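Keltent Minder desk pad, size L

Minder is a desk pad made from pressed wool felt with a thin cork layer below. It lies flat on the table from the first day and keeps its place when you write, type or move things from one side to the other. We make it in our workshop in Narnemby, where each pad is cut, pressed and checked by hand before it is packed.

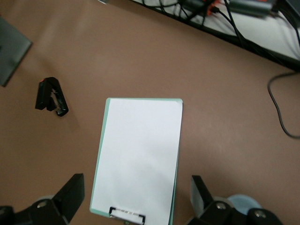

Text by Eze, product care at Keltent
Updated 30th January

Many customers ask us which size they should take. My advice is to measure the free part of your table first, and not the whole table. Size L is 47 inches wide and suits a desk where you do paper work and computer work side by side. If you only write by hand, size S is enough and it costs less.

The felt is 5 millimeters thick. This gives a soft feeling under the wrist, but a pen still writes clearly on a single sheet. For very fine drawing I recommend to put a piece of card below the paper.

Colors: stone, moss, dark blue, rust. The wool is dyed before pressing, so the color goes through the whole pad and small cuts do not show much. Please note that two pads from different dye lots can differ a little. If you need several for one office, order them together and write this in the comment field.

Care: brush the pad once a week with a dry clothes brush. Take up spilled coffee immediately with a paper towel, and do not rub. The pad must not go in the washing machine, the cork will separate from the felt.
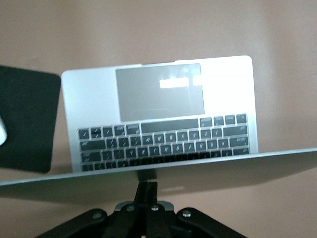 Delivery and returns

We ship the pad rolled in a cardboard tube. Open it the same day and let the pad rest on the table overnight with the cork side down. Orders leave Narnemby within 13 working days. You can return an unused pad in its tube, and we pay back the full price when it arrives. Pads cut to a special size cannot be returned.
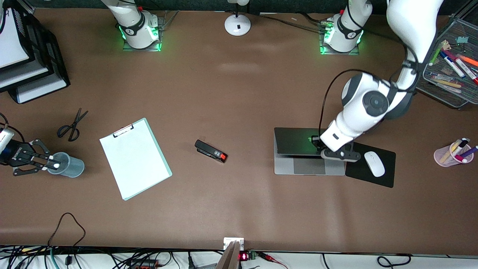 Can I use an optical mouse on the felt?
Most optical mice work well on all four colors. On dark blue the pointer can sometimes jump, and then a small mouse mat on top of the pad is the easiest solution.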